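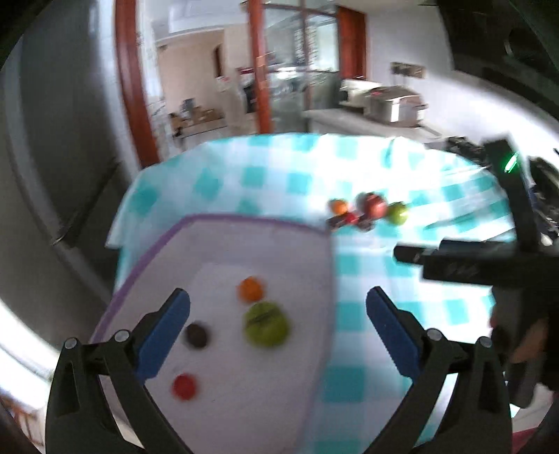

Serving fruit at the table – frequently asked questions

These questions cover the fruit trays and checked tablecloths issued with Floritville kitchens. For crockery and cutlery, see the separate Hodport page.

How much fruit should go on one tray?
Four small pieces, in a single layer. Leave a gap between pieces so that each can be lifted without moving its neighbour. Fruit should not be stacked, as the lower layer bruises first.

Can different kinds be mixed?
Yes, for serving. For storage longer than a day, keep apples apart from other fruit. They give off ethylene, which speeds up ripening.

Where should the rest of the fruit go?
Set it in a row on the cloth behind the tray and refill from there. Large apples stay on the cloth, where they do not crowd the smaller pieces.

Should fruit be washed before it goes on the tray?
Wash under cold running water and dry fully. Berries and other soft fruit are washed just before eating.

Which tray size do I have?
The standard tray is 325 mm long and the short one 146 mm wide. The size is printed on the care leaflet. Both come in white with a coloured rim.

Is the tray dishwasher safe?
Upper rack only, on a normal programme. Do not exceed 69 °C. The rim may fade at higher temperatures – this is not covered by the guarantee.

How do I remove fruit stains from the tablecloth?
Rinse from the back with cold water as soon as possible, then wash at the temperature on the label. Dark berry stains may need a second wash. Do not tumble dry until the stain has gone, as heat will set it.

How far should the cloth hang over the table edge?
A hand's width is enough for daily use. Line up one row of squares with the edge and the overhang will be even along that side.

Does the tray slide on the cloth?
Very little on a dry cloth. On a bare table, use a Cheema mat underneath.

Can I order a replacement cloth or tray?
Yes, through the Feston parts desk. The order code for the standard tray is 3,565, entered without the comma. Cloths are ordered by table length. Orders placed in November may take longer to arrive.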